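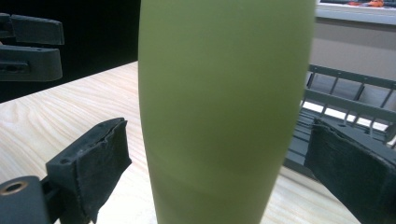
By Martin Oakhurst

Aug 21, 2023

Replacing the alarm and monitoring system on a working ferry is mostly a cabling job. The screens on the bridge get the attention in the brochures, but on the Nagano, a passenger and vehicle ferry running out of Flutuddale, the larger share of the labor went into junction boxes, glands and terminal strips below the car deck.

The ship was delivered with a central cabinet in the engine control room. Every sensor had its own pair of wires back to that cabinet, where relay cards drove a panel of lamps and a printer. The arrangement was sound and easy to trace with a meter. Its weakness was spare parts. The relay cards went out of production, and the owner had been keeping the panel alive with units pulled from a sister ship that has since been scrapped.

Rustden, the yard that holds the maintenance contract, drew up two options. The first was a like-for-like panel with modern cards behind the old lamps. The second was a distributed system supplied by Nadon, with 6 field stations placed near the equipment and joined by a ring network. The owner chose the second after a survey in December found that much of the trunk cable had hardened insulation where it passed over the boiler flat.

Each field station is a steel cabinet with input cards, a network switch and its own battery. Tank levels, bearing temperatures, bilge switches and fuel pressures enter the nearest station and go no farther as separate wires. The ring is run down both sides of the hull. A single break leaves every station reachable from the other direction, and the break is raised as an alarm in its own right.

The point list came to 185 channels. Drawing up that list took longer than the yard had planned. The original drawings had been marked up by hand over the years, and the copy on board did not match the copy ashore. Some sensors shown on both had been removed. Others had been added during past dockings and appeared on neither. The yard's electricians traced each channel from the sensor end and relabeled it before any old cable was cut.

Bilge alarms and engine shutdowns were handled separately. Shutdown functions stay hardwired between the sensor and the engine safety unit, and the new system only reads a repeat contact. If the network fails completely, the engines still protect themselves, but the operator loses the display. Bilge switches report to two stations on different supplies, so loss of one cabinet does not leave a compartment unwatched.

Changeover was done in stages over 4 weeks, with the ship in service for part of that time. The old panel stayed live until the matching group had been tested on the new one. Tests were done at the sensor wherever possible: floats were lifted by hand, temperature probes went into a heated block, and pressure transmitters were driven with a hand pump. Simulating a signal at the terminals was allowed only where the sensor could not be reached with the engines running.

Alarm delays needed the most adjustment. The old relays were slow, and that slowness had hidden a good deal of short-lived noise. With the first settings, day tank level alarms came and went whenever the ship rolled. The delay on those channels was lengthened and a small deadband was added. Lube oil pressure was left with its short delay.

Engineers on watch asked for one change to the screens. The supplied layout opened on a mimic of the whole ship, with alarms listed on a second page. The order was reversed, and the list now opens first, with the newest unacknowledged alarm at the top. The mimic is reached by selecting a line in the list.

Some of the old cable remains in the trays above the boiler flat, isolated and tagged at both ends. It is due to come out at the next docking, together with the empty cabinet in the control room.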